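The Brolidden Bench Safety Pack, reviewed after a winter of use

Brolidden sells a pack for people who run small robot arms on ordinary tables. It has a ring binder of rules, a set of laminated cards, a roll of floor tape and a pad of session sheets. It costs 545 euros, which is a lot of money for a ring binder. I have now used it for a whole winter, and I've come round to it more than I expected to, though not as far as the tape.

First, who it's for. If you have a proper cell with a fence, a light curtain and a person whose job title contains the word "compliance", you already own thicker binders than this one. Brolidden is after the rest of us, the ones with two arms, a domestic table and a risk assessment written on the train. The pack doesn't replace the law or the maker's manual, and it says so on 2 separate pages in a typeface normally kept for parking fines.

The binder has 100 rules. I read them all in one sitting, with biscuits. A good third are what your mother would have told you had she worked near motors: tie your hair back, don't reach across a live arm, know where the stop button is before you need it. The middle section is the part you're paying for. It deals with the table itself, what may be on it, where the cables run, and what happens when the thing being handled is soft, wet, sharp or somebody's lunch.

Food gets a chapter of its own, and it's the best in the binder. Most of the guidance I've come across assumes you are picking up blocks. Brolidden assumes that sooner or later you'll want to clear up after a meal, and has thought about it. Rule 41 wants a wipeable mat under anything edible or recently edible. Rule 42 says waste and food still fit to eat must never share a gripper without a clean in between. Rule 44 says that food used in a session isn't food afterwards, however good it looks, and goes in the bin. I have seen rule 44 broken by senior people.

We do a table-clearing task at our place, so the chapter was put to work straight away. Crayfish shells are a fair test of anybody's rules. They roll, they have points on them, and by mid-afternoon they have opinions about ventilation. Put an open box of blueberries on the same mat and rule 42 stops being theoretical.

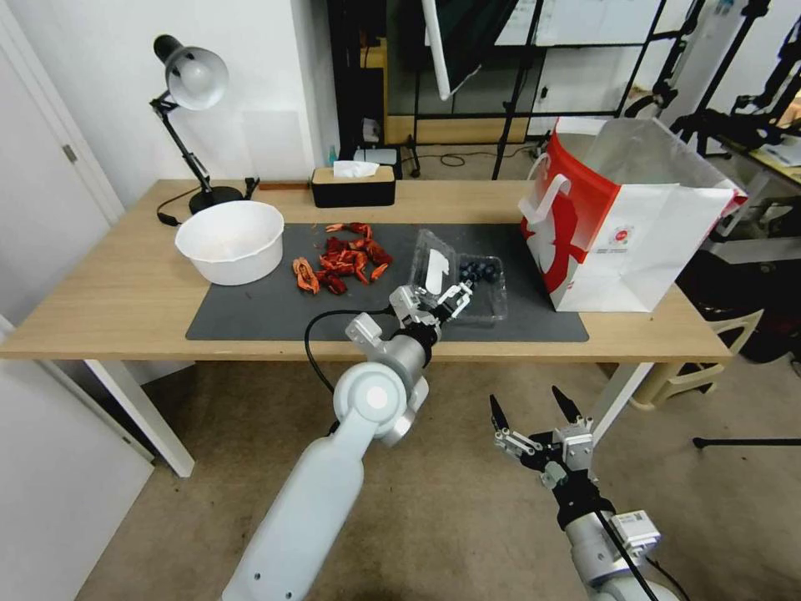

Escobar, reading a draft of this review, objected that rule 42 is unworkable as written: wiping the fingers between every two objects would double the length of a session, and the sensible thing is to give each arm its own job, one for rubbish and one for food, and write that on the card. I think that's right. The binder half agrees in an appendix, where it allows "assigned hands" provided the assignment is on the session sheet. Why it's in an appendix I couldn't say. It ought to be printed on the cover.

Cables are the other strong chapter. The rule is that no cable may cross the working area unless it has been checked through the full reach of the arm, and that the check is done slowly, by a person watching the cable and doing nothing else. It's dull work. I had been doing it quickly while watching the arm, like everyone, and I now do it properly about as often as I floss. Lamp leads are included, by the way. I'd never thought of a desk lamp as part of the installation, but it stands within reach, it has a cord, and it falls over as well as anything else does.

Now the grumbles.

The laminated cards are too shiny. Under a bright lamp you can read either the top half or the bottom half, according to how you lean. Matt laminate exists and isn't dear.

The floor tape is yellow, handsome, and sticks to everything except carpet. We have carpet. The binder's advice on carpet is to "consider an alternative surface", and I have considered it often. We ended up marking the standing line with a strip of hook tape from Nikik, which holds and doesn't take the pile with it when it comes up.

The session sheets want too much. There are boxes for room temperature, footwear and "mood of operator". After a fortnight we were all putting "fine" in the last one, including on the day of the yoghurt. I crossed out a third of the boxes and photocopied what remained, and people have filled them in ever since.

The numbering is odd too. Rules 70 to 78 are about storage and come between two sections on stopping the arm. If I am looking for how to restart after a stop, I don't want to pass through shelving.

How does it compare? The obvious rival is the Cinasov Workcell Standard, which runs to 1,648 clauses and arrives as a download with a password that expires. Cinasov is more thorough and I'd trust it over Brolidden on anything heavy enough to break a wrist. It has nothing at all on food, and its idea of a tabletop is a steel plate bolted to the floor. I kept it for the section on emergency stops, which is excellent, and let the password lapse on the remainder.

Things I'd change if they asked me: move assigned hands to the front, print the cards matt, sell the binder without the tape and knock the price down to match. A thin version with only the food, cable and stopping chapters would suit most small rooms. Brolidden tells me a revised edition is due in August, with "improved adhesion", so I fear they've put the effort into the tape.

Worth buying? If you handle anything that can spill, leak or be eaten, yes, and split the cost with the room next door. If you only ever stack blocks, borrow a copy, read the cable chapter and give it back.

Four stars out of five for the binder, two for the cards, one for the tape on carpet. I haven't tried it on a hard floor.

Posted February 11, 2021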